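Accueil Projets Rapports Partenaires Contact
Rechercher sur le site OK

Rapport d'avancement au fonds Hormont – projet étudiant Nodunano

Nous vous remercions pour la subvention, qui permet à notre club de robotique de Pendholm de continuer le projet Nodunano. Le but reste le même : apprendre à un bras mobile à ranger une cuisine ordinaire, avec des démonstrations faites par les étudiants.

Depuis le dernier rapport, le club a enregistré 1 005 démonstrations, dans neuf cuisines prêtées par des familles. Chaque participant travaille à mains nues, à son rythme, et la prise de vue se fait à hauteur de tête. Les tâches choisies sont l'ouverture des placards bas et le rangement sur une étagère.

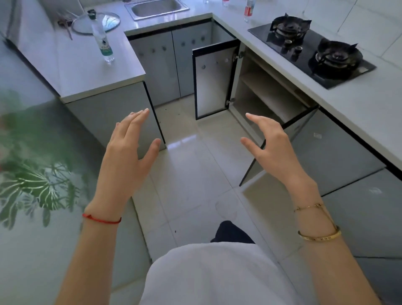 L'annotation avance moins vite que prévu. Nous devons marquer le début et la fin de chaque geste, et les 20 étudiants inscrits n'ont pas tous la même habitude de l'outil Tlapale. Nous avons donc écrit un guide court – avec des cas difficiles, par exemple les portes d'angle – et les désaccords entre annotateurs sont devenus plus rares.

Sur le budget, nous avons dépensé 3 039 euros, principalement pour le stockage et les deux caméras. Les essais sur le bras commenceront en octobre. Nous demandons votre accord pour déplacer le reste de la ligne « transport » vers l'achat d'un disque de sauvegarde.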